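June, evening

Up at half past five with the knee again. Took the two tablets with toast and did the exercises on the lounge room floor, nine of each, which is one more than last week. The physio wants 16 by the end of the month. I did the step-ups on the back step and held the rail.

Rang the Kozma office when they opened at eight. I was on hold for 40 minutes and had the washing up done and the bench wiped before anyone picked up. The woman said the water account was still in the old name and she couldn't change it without the form I already sent. I said I'd sent it. She said send it again. So I've printed another one and it's on the hall table with a stamp on it.

The bill itself is $194, up a fair bit on the autumn one. I went out and read the meter with everything turned off and it didn't move, so I don't think it's a leak. More likely I was too free with the hose in March when the lemon tree looked crook.

Walked before lunch. The wind had dropped and it was cool enough for the grey jumper. Went the long way, down past the school and back along the flat bit, because hills are still no good. Had to stop once and stretch the calf against a fence. Home in under the hour, and the knee was stiff afterwards but not sore, so I've put that down as a good day in the book.

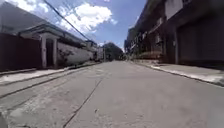
Lunch was the rest of the pumpkin soup. It needed salt. I've got half a pumpkin left in the fridge going soft on the cut side and will have to do scones or give it away.

Spent the afternoon on the spare room. I've been putting off the boxes from the Plevville house and there are still more than I'd like. Got through the one marked kitchen, which was mostly not kitchen. Old seed packets, a torch, the instructions for the Minon heater we got rid of years ago, a bag of curtain hooks. Kept the torch. Found the good scissors as well, after buying another pair in April.

The next box was letters and I shut it again. I'll do that one when I have a whole day and nothing on after it. I don't want to be reading those at four in the afternoon with the light going.

Took the curtain down in there while I was up the ladder (second rung only) and it's faded badly on the window side. The hem could be let down but the fabric's had it. Prolten had a sale on blockout lining and I might go and look if I can get a lift in. Measured the window twice and wrote it on the back of the water bill envelope, so I mustn't throw that out.

Cold by five. Lit the fire and it smoked until the flue warmed up. The wood is from the bottom of the stack and a bit damp. Need to ring about another load before everyone else does, and ask for split this time.

Eggs for tea. Watched the first half of a thing about canals and turned it off. Tomorrow: post the form, soak the chickpeas, bins out, ring about the wood. Heel raises as well, I forgot them today.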